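Teaching Materials - Industrial Automation
By Esko Honkanen, October

Chapter 8
Contact Surfaces and Compliance

The chapters so far have treated the gripper as a point. A joint position went in, a tool pose came out, and whatever happened between the tool and the part was covered by one coefficient. This is adequate for planning a path. It is not adequate for holding anything, and the present chapter takes up what was left out: the shape of the finger, the texture of the surface that touches the part, and the amount by which both give way under load.

The material follows a demonstration held at the Munda workshop during the autumn open day. Students of the Purkoron program attended in 2 groups, and the exercises at the end of the chapter use readings recorded there. The readings are numbered as in the workshop log, from 346 to 382. Gaps in the numbering belong to trials stopped by the operator and should not be filled by interpolation.

Visitors to a demonstration tend to watch the motion. The reader is asked to attend to the fingers instead. A finger that looks rigid on a drawing will bend, twist and slip in service, and the pads on its inner face decide how much of the closing force is of any use.

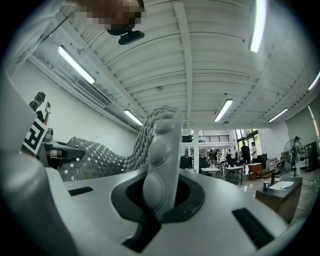 Figure 8.1. Gripper finger with three round textured pads on its inner face. A marker card is mounted at the upper left, beside a bracket.

Three properties of a pad matter for the calculations in Section 8.2. The first is its area in contact, which changes with load and is seldom equal to the area on the drawing. The second is surface texture. Dimples reduce the area that touches a smooth part but leave edges that can catch on a rough one, so a single friction value cannot be used for both. The third is spacing. Pads set in a line along the finger resist rotation of the part in one plane much better than in the other, and a long part held near its end will show this at once.

Fiducial markers are treated only briefly here. A marker of known size fixed to the tool allows its position to be found from an image, within limits set by lighting and viewing angle. The Adomaitis method, used in Section 8.4, combines such a position with a measured finger opening to estimate the width of the held part.

The Muneo worksheet should be completed before Section 8.2 is read. It requires a ruler, a spring scale and a block with one smooth and one rough side. Record the pull at which the block first moves - not the steady pull afterward - and repeat the trial with the block turned over. Keep both sets of values, as they are needed again in Exercise 2.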